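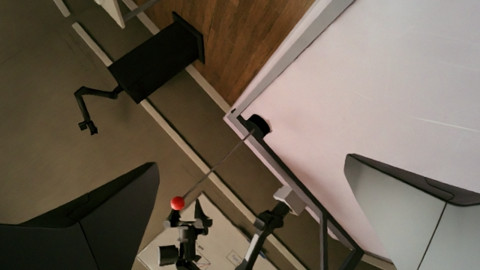
件名:移転候補地の意見公募フォーム 送信後に控えメールが届かない
受付番号 3448
担当:土屋(Chiyo Tsuchiya)→ 藤本
状態:対応中
優先度:高(日曜の24時で公募締切)

9:20 土屋
Trevham側の窓口から電話。州庁舎分館の移転先についての意見公募、フォーム送信しても控えメールが来ないと住民から苦情。今朝だけで11件。画面上は「受付ました」が出るらしい。誤字も直したい、これは後で。

9:42 土屋
手元で再現。候補地を「Zekthorpe駅前」にすると来ない。「Pasine旧操車場」だと来る。片方の候補地だけ届かないのは見え方が非常にまずい。Zekthorpe推しの議員事務所からもう問い合わせ入ってます。至急。

9:50 藤本
見ます。DBには入ってる? 入ってれば意見自体は無事。

10:05 土屋
入ってます。893件中、控え未送信フラグが166件。全部Zekthorpe。意見の本文も欠けなし。

10:31 藤本
メールのキュー確認。テンプレートが候補地ごとに分かれてて、Zekthorpe用だけ差出人が旧部署のアドレスのまま。先週アドレス廃止ずみ。送信サーバーで拒否されてる。ログに550が並んでた。

10:33 藤本
差出人を公募事務局の共通アドレスに変更。テスト2通、自分宛と土屋さん宛。届いたら教えてくだい。

10:40 土屋
届いた。ただ迷惑メール行き。

10:58 藤本
SPFの設定もれ。共通アドレスのドメインが新しい送信サーバーに対応してない。DNSはBayramの管理なのでアブジュさん(Nevzat Avcı)に依頼済。返事まち。

11:25 土屋
名前、アヴジュさんです。本人気にしてるので宛名注意。

11:26 藤本
すみません直します。

13:10 Avcı
DNS追記しました。反映まで一時間ほど見てください。古いレコードは残してあります、消してよければ連絡ください。

14:22 藤本
反映確認。再テスト、受信箱に入った。Gmailと県内プロバイダ両方OK。

14:30 土屋
未送信の166件、再送していいか広報のOpokuさんに確認中。文面に「送信が遅れたお詫び」を一行入れたいとのこと。あと重複投稿の扱い。控えが来ないので二回送った人がいるはず。

15:05 Opoku
再送OKです。お詫び文は共有フォルダに置きました。重複は集計時に事務局で判断、システム側では消さないでください。議員事務所への説明はこちらでします。締切延長はまだ決まってません、聞かれても答えないで。

15:18 藤本
再送開始。小分けで流す。

16:02 藤本
再送完了。エラー3通、宛先の打ち間違いっぽい。一覧を事務局に渡した。

16:10 土屋
窓口に連絡済。完了画面の「受付ました」→「受け付けました」も修正依頼。

残り
・テンプレートの差出人を一本化(藤本)
・旧レコード削除の可否(Rozīteさんに確認)
・締切延長になった場合のフォーム終了時刻の変更、決まり次第

日曜の夜まで閉じないでください。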